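Can a machine tidy a real room yet? (not a lab, a ROOM)
Household & Shop Automation > General talk
32 replies

tilegrout_tam
Started by tilegrout_tam, March

Okay, I've been reading everything I can find on home manipulation this winter and I am more excited than I've been in years! Folding towels, loading a dishwasher, wiping down a counter — all of it looked like a fantasy when I joined this forum. So where are we, for real? If you had to hand over one chore today, start to finish, which one would it be?

My vote is floor pickup. Stuff is on the floor, stuff goes in a bin, done.

gearlash
Reply to tilegrout_tam

Floor pickup is the hard one! We run two arms at the shop in Gritunia and they sort fasteners all day without a hiccup, because every fastener comes down the same chute in the same tray. A floor has no tray. I'd go with laundry from dryer to basket. Nobody gets hurt if a sock is dropped.

Viorica Delić
Reply to gearlash

I'm with Tam on this. Tile is flat, wheels love it, and most floor clutter is a decent size to grab. My order of difficulty, easiest first, going by the kind of room I'd want done:

1. Boxes under a desk. Stiff, square sides, and they stay where you put them. The only real trouble is reaching in past the desk legs.

2. Power strip and cables. Black cables in a tangle, a gray cord looping off on its own, and a thin one running across the tiles where the wheels want to go. I would love to see a policy that lifts the strip and coils the rest.
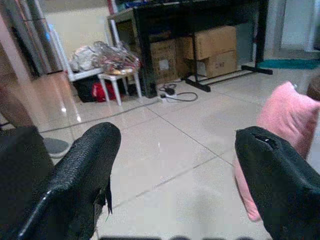
3. Plastic bags piled on a stool. Crumpled white, red and silver, all pressed into each other. Where does one bag end? I have to feel for it with my own fingers. Then there are two more bags on the floor underneath, a black one and a red one, so you're working between the stool legs as well.

gearlash
Reply to Viorica Delić

Great list, wrong order. Swap 2 and 3. A bag forgives you. Pinch it anywhere and it comes up, and if you get two at once, who cares? A cable is attached to something. Pull the wrong one and whatever is on the desk comes down to meet you.

Also look at the covering on those fingers. There's a torn spot near the tip on the right one and a little flap hanging off the left. Grip surface is what I'd budget for before anything clever. We change pads every 340 hours and I still wish we did it sooner.

moppet_11
Reply to gearlash

Pads every 340? What are you using? I had a set of Tevano sleeves on my bench arm and they were done in a week of picking up dog toys.

gearlash
Reply to moppet_11

Plain silicone sheet, cut by hand. Cheap and grippy.

tilegrout_tam
Reply to Viorica Delić

The cable across the floor is what gets me. Do you drive over it or go around? My little Stasano base climbs a cord fine going straight on, but at an angle it drags the thing along with it. I tried 40 crossings one evening and had to rescue it on 11 of them. Still, that's way better than last year!

Viorica Delić
Reply to tilegrout_tam

Go around, always. And gearlash, I'll give you half a point on the bags. Lifting one is easy. Putting all of them away neatly, flattened and stacked, is a different chore, and that's the one I want done.

gearlash
Reply to Viorica Delić

Neatly? I don't do that myself. Stuff them in one big bag and call it finished.

dimitrov_fan
Reply to gearlash

Same system at my house, and I think a machine could copy it today. I've got the old Dimitrov arm on a cart, and tonight I'm giving it a heap of grocery bags and an open box. Will post how many make it in.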